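Re-spacing the clothes rack

10/26/24

The pine rack in the back room has been bothering me since February. It was put together with whatever spacing the first person holding the screwdriver thought looked right, and the shirts at one end were always jammed together. I finally took everything off it and started over.

First, the rail. Each hanger with a medium-weight shirt on it wants 5 cm if you expect to get a hand in without dragging the neighbor along. Knitwear wants more, and I have moved it to a shelf, where it should have been from the start. Folded sweaters keep their shoulders.

Second, order. I sort by fabric weight, then by sleeve length, and ignore color completely. Morena Bortolotti sorts by color and we have agreed to stop discussing it. Weight matters on this rack because the heavy items go over the uprights and the light ones go mid-span.
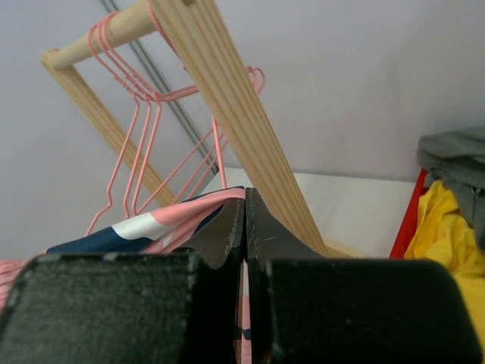 Third, the slippery things. Anything in a smooth synthetic, and most of the color-blocked sports tops I bought from Drendisport, will slide off a plain hanger as soon as the rack is bumped. I tried three fixes. Rubber bands on the hanger ends work but leave a mark on pale cloth. Felt strips hold well and last. Notched hangers only help garments with straps. I cut felt for 20 hangers in one evening, using a contact adhesive, with the seam facing down so it does not catch on the collar.

Fourth, the grooved slats. The grooves collect lint and a cloth just rides over them. A dry nail brush run along the grain gets most of it out. Do not use a wet brush on unfinished pine, as it raises the grain and you will be sanding it afterward.

Total weight of the clothes, measured in batches on the luggage scale, was a good deal lower than I had guessed. The screws had still worked loose at two of the joints. I tightened them by hand and will check again after the winter coats go on.

Remaining: the Linden shoe shelf, which is 380 mm deep and sticks out past the door frame.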